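The Ruvus Flat Kitchen Scale, After a Good Long Try

Posted 5/24/20 in Kitchen Things

I have been baking more this spring than I have in years, and my old scale picked the worst possible time to give out. It was a spring scale with a dial, a hand-me-down from the days when I thought a cup was a cup no matter who was filling it, and toward the end it would show an ounce of nothing before I put anything on it. So I ordered the Ruvus flat scale from Homix, mostly on account of it being in stock, and I've had it out on the counter nearly every day since. Several of you asked in the comments on the banana bread post which scale I was using, and I promised I'd write it up properly. Get a cup of coffee, I do tend to go on.

What you get

There's the scale, a pair of batteries already in it (thank you, Ruvus), and a fold-out instruction sheet in very small print. The scale is a plain square of glass with a display along the front edge and two buttons, one for power and zero and one for switching units. It weighs up to 3,000 grams, in steps of one gram, and it will also give you ounces or pounds and ounces. No bowl comes with it. My old one had a bowl and I thought I'd miss it, but I have plenty of bowls, and any of them will sit on this one as long as it isn't so wide that it hides the numbers. More on that in a minute.

First impressions

The first thing I did was the thing I always do, I put a liter of water on it. A liter ought to weigh 1,000 grams, and once I'd zeroed out the pitcher that's just what it said, give or take my pouring. Then I went around the kitchen weighing whatever was handy, like a child with a new toy. An onion, my favorite mug (318 grams, empty, which explains something about my wrists), the butter dish with and without the butter. 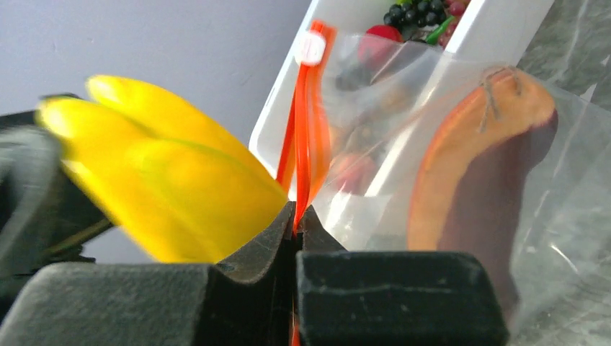
Fruit was where I really started to enjoy myself. My banana bread recipe says "3 medium bananas," and I had been making it that way for ages and getting a different loaf every time. Some weeks it rose beautifully and some weeks it came out like a wet brick – a tasty brick, but still. Once I started weighing the mashed banana and writing the number in the margin, the loaves settled right down. If you take one thing from this review, please let it be that you should weigh your bananas after you peel them. The skins are a surprising share of the total, and they vary a lot with how ripe the bananas are.

Everyday use

The zero button is the heart of any scale like this, and it's a good one here. You set your bowl down, press, add flour, press again, add sugar, press again, and so on until you have a whole batter's worth of dry things in one bowl and not a single measuring cup to wash. The button has a bit of a click to it, so you know it took. On my sister's scale you have to sort of stroke the glass and hope, and with floury fingers that is no fun at all.

It settles quickly too. You do have to be patient with tiny amounts. If I sprinkle in yeast very slowly, the number will sit still for a bit and then jump, so for anything under a teaspoon or so I've gone back to my measuring spoons. I don't hold that against it. A scale that reads small amounts well is a different kind of scale, and you'd pay more for it.

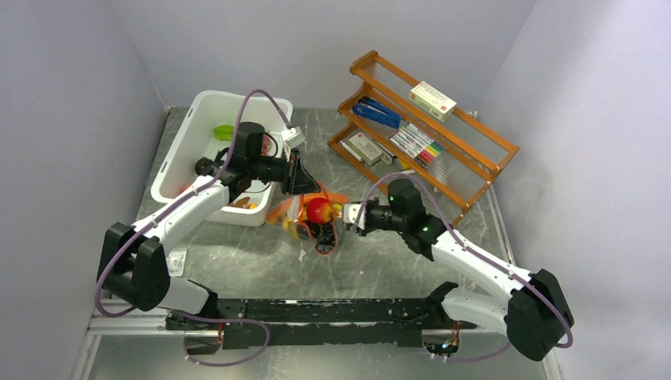

I've also been using it to split up groceries. We've been shopping less often and buying bigger, and when I get home from Doležal Market with a big sack of something I like to divide it up before it goes in the fridge, with a share set aside for my neighbor across the hall. Oranges and lemons I keep in the drawer, where they last much longer than they do on the counter. Apples go in a drawer of their own, away from the greens. And onions never go near the potatoes, as my mother told me every single fall until I moved out.

For that kind of job the 3,000 gram limit does get in the way now and then. A full sack of potatoes is too much for it, and it simply shows an error until you take something off. It's easy enough to do two rounds, but if you can vegetables or bake for a crowd, you may want a bigger model.

What I don't love

The automatic shutoff is my main complaint. If you wander away to crack an egg and the phone rings, the scale goes dark, and when you wake it up it has zeroed itself with your bowl and flour on top. I have lost track of my flour more than once that way. Now I jot the running amount on the back of an envelope, and I've gotten used to it, but a longer wait would have cost them nothing.

The second is that business with the wide bowl. The display is right up against the edge, and my big yellow mixing bowl covers it completely. I end up crouching with my cheek almost on the counter to read it. A small upside-down saucer underneath lifts the bowl enough to see, so if you have one about that size, keep it by the scale.

The glass also shows every fingerprint. A damp cloth takes care of it.

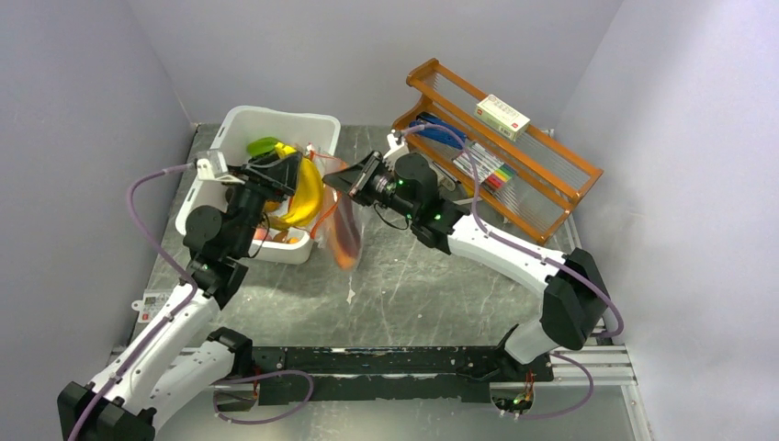
Cleaning and storage

Wipe it, dry it, done. Don't put it under the faucet, and watch for sugar working its way in around the buttons. I stand mine on its side between the cutting boards, and it's thin enough to fit there without a fight. The sheet says not to keep things piled on top of it, so if you store it flat, put it at the top of the stack.

Would I buy it again?

Yes, I would. It isn't fancy, and I'd still like a word with whoever set that shutoff timer, but it's accurate and it has made my baking a good deal steadier. I give it 7 out of 10, and it would be an 8 if the display pulled out. I'll add a note in June on how the batteries are doing, and I still owe you all the weighed version of the banana bread, so look for that one next.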